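# Trying the Fornia Wrist Kit

July 31, 2022 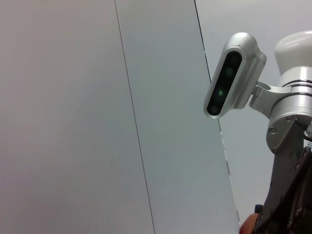

Verna Halvorsen wanted to know one thing before she would sign off on a purchase: would the depth readings hold up after the camera had been taken off and put back on? She had used an older kit from Losanitz and had to recalibrate it every time someone bumped the arm.

It's a fair question, and it's the one most small shops ask about wrist cameras. The Fornia kit is sold as a way to add depth sensing to an arm you already own. You get a camera bracket, a cable set, a mounting ring and a license for the Stavby software. The camera is extra. So is the gripper, though the ring takes most common two-finger models.

The camera on our test arm has a narrow silver body with four round openings along a black face. It rides beside the wrist joint on a curved bracket, above a dark gray gripper. Fornia sells a straight bracket too, but the curved one leaves more room for the gripper to open, and I would order it first.

Installation took most of a morning. The printed guide covers the mechanical side well and then gives up at the cable. There are 3 clips in the bag and no drawing of where they go. I ended up running the cable loosely along the forearm, turning the wrist through its full range by hand, and tightening the clips after that. Jalen Szabo did the same job on a second arm using the online guide and had an easier time – it has a short video the paper version doesn't mention.

Calibration is where the kit earns its price. Stavby moves the arm through a set of poses over a printed target, then writes the result to a file you can keep. I took the bracket off, put it back and loaded the saved file. The arm still picked small blocks from a tray without a miss in 129 tries. I repeated this the next day with a different tray height and got two misses, both on blocks lying against the tray wall.

Close work is weaker. Once the gripper is nearly on top of a part, the depth map breaks up and the arm has to finish the move on its last good reading. That's fine for parts that sit still. On a moving belt it wasn't good enough, and Fornia's support desk told me belts aren't covered yet. An update was promised in February and hasn't come.

The kit costs more than $400 without the camera. Achterberg has a cheaper bracket that fits the same arms, but it comes with no software, and you would be writing your own calibration routine. Shops with a programmer on staff may prefer that. For bin and tray work in a shop without one, I'd buy the Fornia.

Verna ordered one kit, with the curved bracket.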